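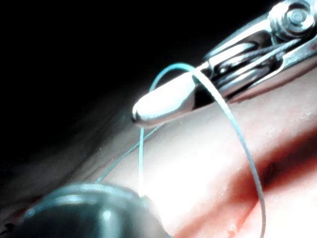
Suture practice on a soft pad: thread keeps sliding off the jaw during instrument ties

I am working through a self-study knot course on a pale pink practice pad and my instrument ties fail at the same step. The wrap itself goes on without trouble. With the thread lying over the metal near the tip and the long end running down across the pink surface, as it does here with the blue-green suture, I start closing the loop and the wrap slides forward and drops off the end of the jaw. Of 30 attempts this morning, 11 ended that way. The thread is a nonabsorbable monofilament, size 3-0, from a Hidgate practice kit. I have tried wrapping more tightly and it made no difference. Is this a matter of technique, or should I change the thread?
Posted by palomino_k

Blagoje Hoxha
Technique first. Three items to check.

Wrap position. The loop should sit back from the tip, on the part of the jaw where the width is still increasing. A rounded tip gives a loop nothing to hold against, and any forward pull will strip it.

Direction of pull. Keep the long end at close to 90 degrees to the jaw while you reach for the short end. If your hand drifts forward past the tip, the wrap follows it.

Length of the short end. Leave 2 to 3 cm. With a longer tail you have to travel farther to grasp it, and the loop loosens during the travel. With a very short one you tend to pull it out of the tissue, or in your case out of the pad.

Wrapping tightly is a common reaction and usually works against you. A tight wrap is hard to slide over the jaw when you do want it to come off, so people tug, and the first throw locks unevenly. The wrap should be snug enough to stay put and no more. For monofilament, use two wraps on the first throw and one on each throw after that, reversing direction each time – otherwise you are tying a granny knot and it will slip later.

nindley_tech
Monofilament has memory. Pull the strand straight between your fingers for a few seconds before starting, it takes the coil out from the packet. Or practice with braided silk until the hand motion is settled. Braided holds a wrap much better.

Prusura
I just use a bigger needle holder. Also check that the pad isn't moving, mine was sliding on the desk and I blamed the thread for a month. Double-sided tape under the corners fixed it.

Comment by palomino_k
Moved the wrap back and shortened the tail to 2 cm. Two drops in the next 30. Still uneven on the second throw, I will post that separately.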